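Section 4: Packing and Labeling Your First Swap Box

Welcome to the fun part! If you've finished Section 3, your Galar account is set up, your shelf list is loaded, and you have a swap partner waiting to hear from you. Now you get to send them some seeds.

Before you start

Have your seed packets sorted and your partner's wish list open on your screen. Set aside half an hour the first time. You'll get much faster, and the second box is a breeze!

Note: A standard swap holds up to 13 packets. If you and your partner have agreed on more, change the box type to Large under Swap Settings before you print anything.

Packing the box

1. Open the swap and tap Start Packing. Galar gives the box its own number (Salamatu Chukwu, who wrote the first edition of this guide, still has box 298 on her shelf).

2. Check each packet for a variety name and a harvest year. Bean and pea growers, please add the height too. Your partner will thank you when it's time to put up poles!

3. Fold the box together and tape the bottom seam.

4. Write the box number on the outside in large figures with a marker.
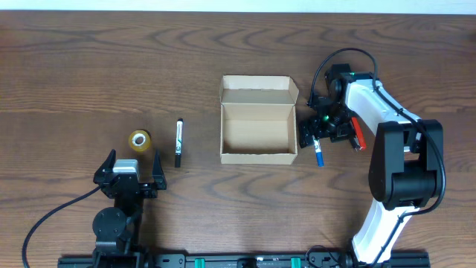
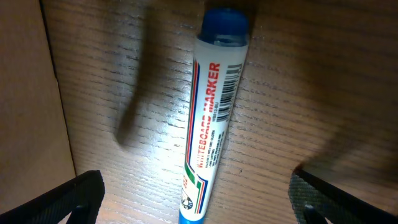
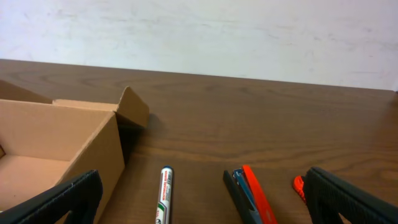
5. Put large seeds in first (beans, squash, corn) and tuck the fine ones on top. Lettuce and poppy seed can get crushed under a heavy bag of favas.

6. Fill any gaps with crumpled paper. Give the box a gentle shake. If you hear sliding, add more.

Caution: Don't pack seeds that were picked less than two weeks ago. Damp seed molds quickly in a closed box and can spoil every packet in it.

7. Add your swap card. A line or two on how the plants did in your garden is plenty, but write as much as you like. Spyros Hoxha once sent four pages on his Vurkberg peppers, and they were wonderful.

8. Close the lid, tape it down, and tap Mark as Packed.

If the box number doesn't show up

Pull down on the swap page to refresh it. If the number is still missing, sign out and back in. Your packing list is saved, so you won't lose anything.

Choosing a drop-off

Galar lists the drop-off points closest to you. Obi counters take boxes until 6 p.m., and Clekeck lockers are open all night (great if you pack after supper, like many of us do). Pick one, then tap Confirm.

Note: February is our busiest month, with more than 3000 boxes on the move. Lockers fill up early, so confirm your spot before you leave the house.

Tracking and receiving your partner's box is covered in Section 5.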